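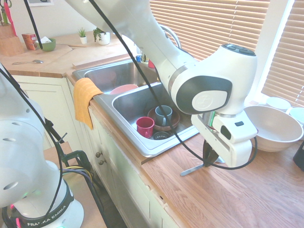

Wooden counter to the right of the sink.

Oiling wood countertops – how often, really?

gravyboat_14
Posted 22 Jul 2021
We moved into a place in Lesurmont in May and inherited wooden counters. I love them, but the stretch by the sink worries me, since every splash seems to end up there. My last kitchen was laminate and I never gave it a thought. The guy at the hardware store told me to oil once a month forever. My sister-in-law says once a year. Who's right?

pinefloor
Depends on the finish! Drip a little water on it. If it beads up, leave it alone. If it soaks in and goes dark, oil it. Mine by the faucet wants it every six weeks or so, and the far end gets done maybe twice a year.

tubbs134
Unpopular opinion, but I'd sand the whole thing back and put on a hardwax. I used the Triantafyllou one, two coats, and haven't touched it in three years. Life's too short to be rubbing oil into furniture.

pinefloor
And when it scratches? With oil you sand the one spot and carry on. With hardwax you can see every patch. Ask me how I know.

tubbs134
I've patched mine twice and I can't find the spots. Feather the edges, 2000 grit at the end, done.

mrs_quill
2000 grit on a countertop?? You'll polish it so smooth nothing will soak in. I stop way before that.

tubbs134
Between coats, not on bare wood. Should have said.

gravyboat_14
OK, tried the water drops. It beads on the left of the sink and soaks right in on the right. So do I only oil the one side, or will the color end up different?

mrs_quill
It'll look darker for a week or two and then settle down (mine did, anyway). Thin coat, wait 12 hours, wipe off whatever's left. And lay your rags out flat outside to dry, please – oily rags in a heap can catch fire.

Edside_Ed
Check the caulk behind the faucet too. Ours at the Inham house had failed and the wood underneath was black.

gravyboat_14
Well, now I'm scared to look. Going in with a flashlight tonight.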